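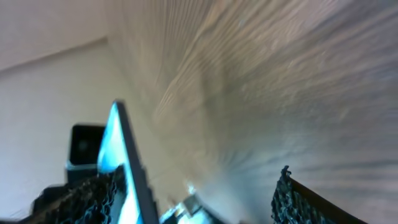

一、本期进展概况

本报告由Canpolat社区口述史项目组提交，供资助方审阅，时间范围截至二月。按惯例，先说好消息：原定采集30位老住户的口述，现已全部录完。坏消息是，老人们谈兴之浓超出预算，182小时的录音里，有相当一部分是在争论一九七几年那座桥到底是先塌了栏杆还是先塌了桥面。两派至今没有和解，项目组保持中立，两种说法都收进了档案。

二、转写与校对

转写进度落后于计划。申请书里写的是“方言听写难度可控”，这句话出自我本人之手，如今重读颇感羞愧。Balville老街一带的口音，同一个词在街南是“水缸”，在街北是“女婿”，机器转写的结果因此出现了“我家女婿裂了一道缝，拿水泥补上的”这样的句子。目前已改为人工初稿、双人互校，速度慢了一半，笑话也少了一半。

负责校对的Saadet Kurtuluş女士提出，凡遇人名地名，须回访本人确认。这一条增加了不少跑腿的工夫，但确实纠正了几处大错，包括一位被我们提前写成“已故”的鞋匠。他本人接电话时态度很好，只要求更正时顺便提一句，铺子还开着。

三、展览筹备

小型展览仍定在Dosmont旧邮局的一楼。场地方原答应免费提供，后来补充说明免费的部分是房间，灯、暖气和门锁另算。经协商，暖气费由双方分担，门锁由我们自备。

展陈方案改过三稿。第一稿用玻璃展柜，报价单看完即作罢。第二稿全部做成触摸屏，年长的受访者试用后一致表示想找个人问问。现行的第三稿以木桌、纸板和耳机为主，参观者坐下就能听，桌后立一块纸板作背衬，说明文字印在单页上，随时可换。

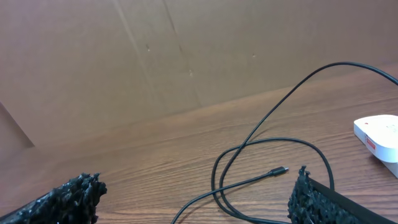
成本比第一稿低得多，搬运也省事，缺点是怕潮，而旧邮局的屋顶每逢大雨都有自己的想法。我们已请场地方检查天沟，对方答复“正在研究”，这个答复我们从秋天收到现在，措辞始终如一。

展签初稿已写完，每条限100字。Valeriano Cifuentes先生负责撰写，他认为这个字数写不清任何一个人的一生，然后以四倍篇幅论证了这一点。删改工作正在进行，双方仍互相打招呼。

四、经费使用

录音设备与交通两项基本按预算执行。茶点一项超支，原因是受访者普遍认为空着手聊天不像话，我们带去的点心又常常换回更多的点心，账面上只体现了单向支出。转写一项因改为人工，预计下期仍会吃紧，拟从印刷费中调剂30%，恳请批准。调剂之后，展览手册由彩印改为黑白，页数不变。

五、下期安排

完成剩余录音的转写和互校；与Manuvmont档案馆签订保管协议，对方要求全部文件重新命名，规则共有十一页，我们正在读第四页；展览布置在屋顶问题有书面答复后开始。另有两位受访者来电，说上回漏讲了一段要紧的，都与那座桥有关。回访已排入日程，录音时间按每人两小时预留。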